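Section 6. Setting Up Your Hovland Drying Rack for the First Time

Welcome back! If you've followed along from Section 5, your wall brackets are up and your rack is leaning somewhere safe, waiting its turn. This is the pleasant part of the job, and most folks get through it before their coffee goes cold.

Before you begin, lay out the two side frames, the six hanging rails and the little bag of end caps. The rails all look alike, but one of them has a notch at each end. Set that one aside, as it goes on last.

1. Stand the side frames upright with the rubber feet down and the Hovland name facing out.

2. Slide the lowest rail into its sockets and give each end a quarter turn to the right. You should feel a soft click.

3. Work your way up, one rail at a time, and finish with the notched rail at the top.

4. Hook the top rail over the wall brackets - both sides together, if you can manage it - and press down until it sits level.

5. Push an end cap onto each open tube. They're snug on purpose, so take your time.

Note: If a rail won't click, please don't reach for a hammer. Turn it back to the left, wipe the socket with a dry cloth and try again. Nine times out of ten that does the trick.

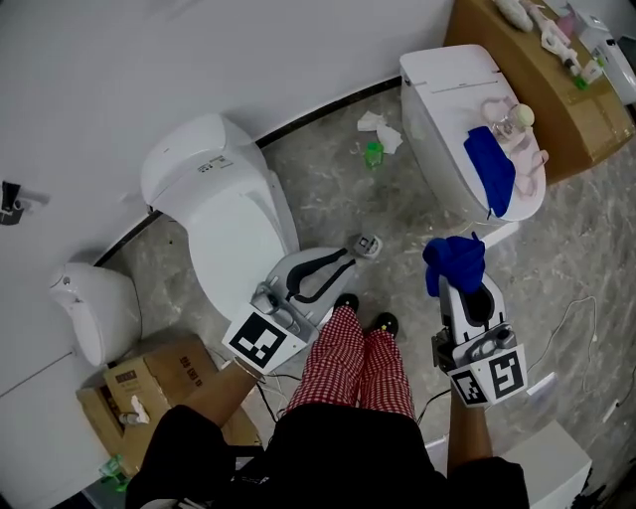
Once everything is in place, wait overnight before hanging anything heavy, so the wall plugs can settle. After that, start with light things such as dish towels and pillowcases, and keep the wet jeans and bath mats on the two lowest rails, where the frame is strongest.

CAUTION: The rack is rated for 51 pounds, spread evenly. It isn't a ladder, a coat stand or a climbing frame, and children should never swing from it.

CAUTION: Leave at least 6 inches between the rack and any heater.

6. Check the bracket screws again after the first week of use, then every January or whenever you happen to think of it.

Missing an end cap? Write to Linnea Åberg at the Ardale parts desk and tell her which size you have. The small rack takes the gray caps and the large one takes the white.

Folding the rack away for the season is covered in Section 7.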